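3.2 Collecting demonstrations with the hand-held tool

Demonstrations for the block task were recorded in two ways. In the first, an operator drove the arm by remote control from a desk with a clear line of sight to the table. In the second, the operator held a gripper tool and did the task directly, with no arm present. Both sets were taken at our Nagano site, and both used the same finger shape so that contact with the object would be comparable across sets.

The hand-held set holds 179 demonstrations after screening. The remote-control set holds 110. We did not try to match the two in size, and Section 4 reports results for equal-sized subsets as well as for the full data.

Each hand-held demonstration starts with the fingers open and the tool held short of the object. The operator moves in, closes on the block, lifts it clear of the surface and sets it down at a place of their choosing. A run was thrown out if the block left the view of the tool camera for more than 24 consecutive samples during the approach, or if the operator changed grip on the handle. Failed grasps followed by a second attempt were kept. Early tests with the Vandden controller suggested that a policy trained only on clean grasps had no useful response to a missed one.

Operators were asked to vary the starting distance. This matters more for the hand-held tool than for the arm, whose home pose limits how far from the block a run can begin. Figure 2 gives a far start, with the block well beyond reach of the open fingers. At this range the block takes up a small part of the view, and the approach direction must be inferred from few pixels.
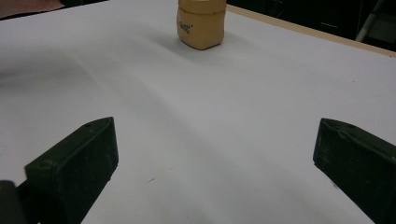 Figure 2. View from the hand-held tool with the fingers open and the block ahead on the white table.

Tool motion was recovered offline and resampled to the control rate of the arm. Finger opening was read from the same video and scaled to the range of the Larkent gripper used at test time. Small errors in opening had little effect during the approach but led to early release in the lift phase - we therefore held the last closed value until the opening signal had risen for 800 ms. The same rule was applied to the remote-control set, where it changed very few runs. No other smoothing was used on either set.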